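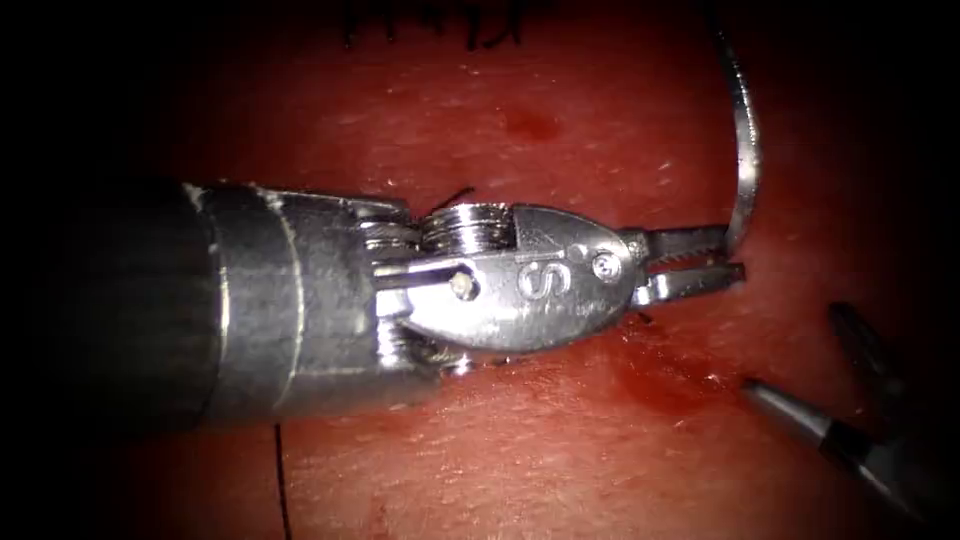

Section 4: Placing a row of interrupted stitches

Use this section once the practice tissue is laid out and draped as set out in Section 3. A short closed row takes most beginners 28 minutes. Keep the Drarndale stitch card where you can read it.

1. Grip the needle in the tips of the jaws, a little behind the middle of the curve. Close the jaws until it no longer turns.

2. Bring the needle point square to the surface. Enter on the far side of the cut and follow the curve through. Do not push in a straight line.

3. Take hold of the needle on the near side, behind the point, and draw the thread through until a short tail is left.

4. Tie the knot to one side of the cut. Two throws one way and one the other will do for practice.

5. Trim both tails short and move down to the next stitch.

Caution: Never grip the needle by its point. A blunted needle drags and tears the edges.

Note: Skukent practice thread comes on a 500 cm reel. Barbier thread is stiffer and needs one more throw.

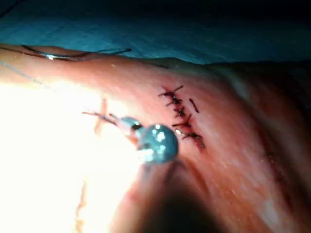 6. Work from the top end of the cut to the bottom, keeping the gaps even. The last stitch should sit right at the lower end so that the corner cannot open.

7. Look along the row. The edges should meet without puckering. If a stitch is too tight, cut it beside the knot, lift it out and place it again.

8. Pick up every cut end of thread from the surface and from the folds of the drape. Dark thread is easy to miss in shadow.

Caution: Count needles out and back in. If one is missing, leave the drape where it is until the needle has been found.

Note: Replacement needles are sold by Brallesard in boxes of 126. Put used ones in the sharps tub, including any that still look straight.

To practise a continuous stitch on the same piece, leave a clear space of 2 cm beside the finished row and go on to Section 5.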